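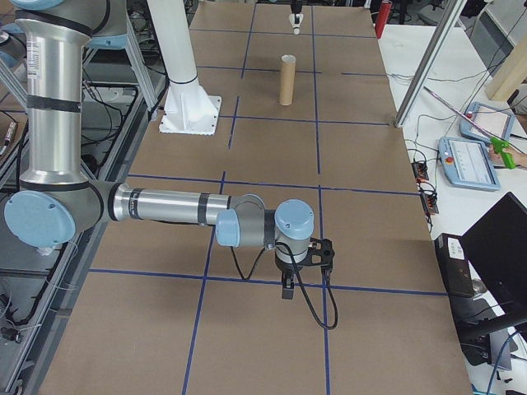 Cardboard bench covering, taped grid

Kinnear bench covering is plain brown cardboard sheet for worktops that get scratched, drilled near or stood on by heavy kit. Lay it over the table, tape it down, and replace it when it is worn.

The dark blue tape is sold separately. Run it lengthwise and crosswise over the sheet to mark the top out in rectangles, so that parts can be put back in the same place each time. The tape shows up well against the brown and can be lifted and moved if you change the layout.

Base plates can be bolted down through the covering. Mark the holes from the plate first, then cut them with a sharp knife before laying the sheet. Posts and clamps at the side of the table do not need a cut-out if the sheet is trimmed to stop short of them.

Sizes and packs
Sheet, pack of 3
Sheet, pack of 50
Dark blue tape, single roll
Dark blue tape, box of 100
Order code for sheet and tape together: 317

Fitting
Wipe the table and let it dry.
Lay the sheets with the flutes running the long way.
Butt the edges together and tape over the joins.
Mark out the grid with a straight edge, working from the far end towards you.
Press the tape down with a cloth.

Care
Brush off dust and swarf. Do not wash. A spill that soaks in will lift the surface, so change that sheet and leave the others. Used sheets can go in with cardboard recycling once the tape is off.

Delivery
Sheets are sent flat. Please check the corners before signing. For cut sizes, send a sketch with measurements to Dymphna Lynch in the Kinnear sales office. Cut sheets cannot be returned.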